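Visit report: Stunmont refurbishing plant, Kondovbridge

Filed by Paula Munteanu
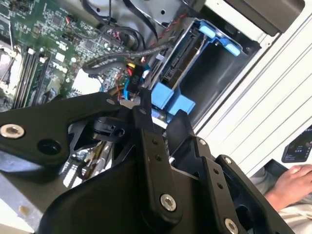 A desktop tower with its side open, drive bay area.

The Stunmont plant takes in retired office computers, sorts them, and returns the usable ones to schools and small firms in the region. I attended the Monday tour with Svend Skov, mainly to see how incoming stock is graded and how data removal is recorded. The tour began at 9:30 and ran until shortly after noon.

Receiving occupies the north end of the building. Pallets are weighed at the dock and each machine gets a barcode label before it leaves the pallet. The label number follows the unit to the end of the process, including to scrap. Stunmont received 521 desktops in September, of which 111 were rejected at first inspection. The usual grounds are bulged capacitors, corroded board contacts and cracked cases. Rejected units are stripped for memory and power supplies, and the steel goes to a local shredder.

Ragnheiður Hedegaard runs the grading line. Grade A is resold with a warranty, grade B without one, and grade C is held for parts. Cosmetic condition counts for less than I expected. A scratched case with a sound board can still reach grade A if the side panel closes properly and all front ports pass.

Drives are erased in racks that hold 80 units. A full overwrite takes most of a night on the larger disks, so the racks are loaded at 4 p.m. and read out the next morning. Any drive that reports a write error is punched and logged by serial number. Svend asked whether solid-state drives go through the same routine. They do not; those get the manufacturer's erase command followed by a sampled read. The log format is a plain text file, one line per drive, and customers receive it with the invoice.

Records are kept in a program called Brundance, written in-house. It is slow to search but prints a clear history for each label. We asked for one grade B unit at random and had the sheet in under a minute. It listed a replaced fan, a new clock battery and a failed USB port, disabled in firmware.

Two points for our own shop. Stunmont tests power supplies under load for 2 hours before a unit is graded, and we test ours for ten minutes. Their screws are sorted by thread at the bench, in shallow trays, and the trays travel with the cart. Ours are in one tin.

Brynhildur Thoroddsen has promised a copy of the load test procedure. Pricing was not discussed. Parking is behind the loading dock, and visitors need closed shoes.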